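Notebook, wool dyeing, Flitham workshop
1 April 2023

Third try at the pale blue on the Porell yarn. 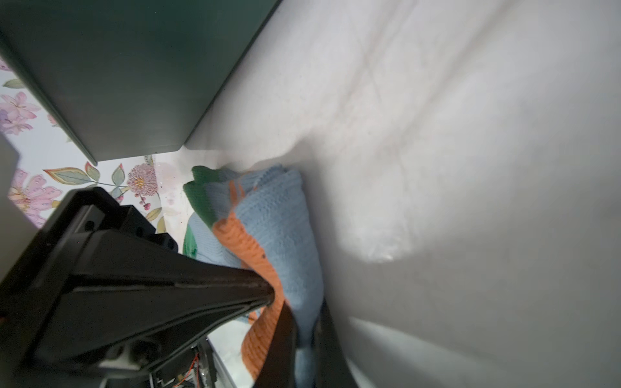 Weighed out 259 g dry, soaked overnight in plain water with a drop of dish soap. Dye bath at 4 percent vinegar this time. Brought it up slowly and held for 20 minutes, then left it in the pot until cool. Bath was nearly clear at the end, so uptake is fine.

Color is closer to the Ammont card than batch two, still a bit gray in daylight. One skein has a darker patch near the tie. Tied too tight again. Use looser figure-eights.

Rinse took 10 changes of water before it ran clean. Too many. Check if the tap water is harder than last month, the strips are in the drawer under the scale.

Kaewkla order for more blue powder won't come until May. Enough left for one small batch. Saving it for the sock yarn.

Pot lid handle is loose, needs a new screw.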